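件名: Re: [puser-ml] 双腕セルの作業ルール、第2版のたたき台

Pridbyの双腕班です。

先月お送りした案にたくさんご意見をいただき、うれしくて一気に書き直してしまいました!食器の配膳課題で使いながら直したので、前の版よりずっと現場寄りになっているはずです。

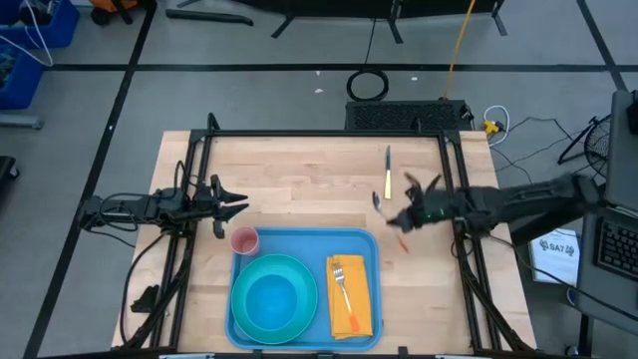
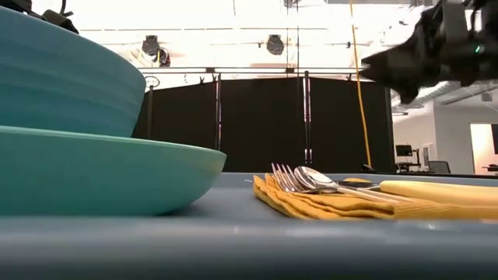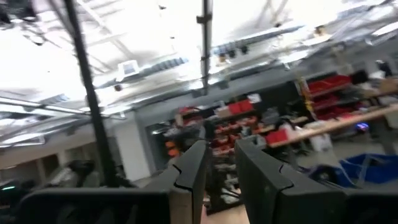

> 案を読みました。速度の上限を書くのは賛成ですが、数字だけだと現場では守られません。誰がいつ確認するのかまで書いてほしいです。それから、刃のあるものや先の尖ったものを扱うときの決まりが抜けていませんか。樹脂の皿とフォークが同じ扱いなのは気になります。
> Ekholm 検証班

このご指摘、本当にありがたかったです。おっしゃるとおりで、第1版では物品を重さでしか分けていませんでした。第2版では次のように変えています。

1. 物品の区分
ナイフとフォークは「先端注意」の区分に移しました。この区分の物をグリッパが持っている間は、人は架台の枠の内側に手を入れません。置き直しは両腕を待機姿勢に戻し、操作者が声で「停止」と言ってからにします。

2. 速度
先端注意の物品を持つ腕は、通常の上限速度の2分の1まで。確認は開始前に操作者が設定画面で行い、記録用紙に署名します。もう一人が画面を見て復唱する形にしたら、これがとてもいい感じで、設定の戻し忘れにその場で気づけるようになりました。

3. 床とケーブル
架台のまわりのケーブルは、始業時に一周歩いて見ます。人の通り道にかかっているものは、その日の一回目を始める前に寄せるか固定します。

4. 記録
ひとつの組は256回で区切り、区切りごとに手首カメラの固定とグリッパの指の緩みを見ます。10月の分は全部で1753回、そのうち記録用紙の欄がすべて埋まっていたのは95%でした。残りはほとんどが終了時刻の書き忘れなので、用紙の欄の並びを変えるつもりです。

まだ迷っているのは、両腕が同じトレーの上に入るときの優先順位です。いまは「先に把持した側が優先」としていますが、Srisukの皆さんは左右固定で運用されていると聞きました。実際に使ってみた感触をぜひ教えてください!受け渡しのある課題でもそれで回るのか、すごく知りたいです。

ご意見は今月末までにこのスレッドへお願いします。条文の番号を添えていただけると助かります。

Pridby 双腕班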